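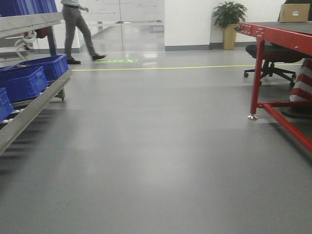 Blue storage crates on an inclined roller rack.

Anthropology 101: Human Origins
Unit 7 – Reading a Fossil Site
Instructor: Yoon-hee Yeon

A fossil is of limited value without its context. At the Raslow cave site, excavators recorded the layer, depth and orientation of each bone before lifting it. Over 3,000 fragments were cataloged, of which 200 could be assigned to a hominin.

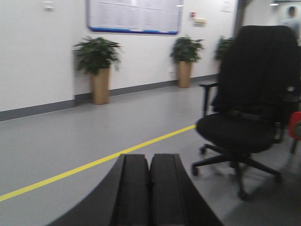

Floor with yellow line and office chair.

Key terms
Stratigraphy – the study of layers and their order
Taphonomy – what happens to remains between death and discovery
Provenience – the exact find spot of an object

Students should read the Trandari chapter before section. Questions on the reading go to Ok-hee Byun. The site report is due in June.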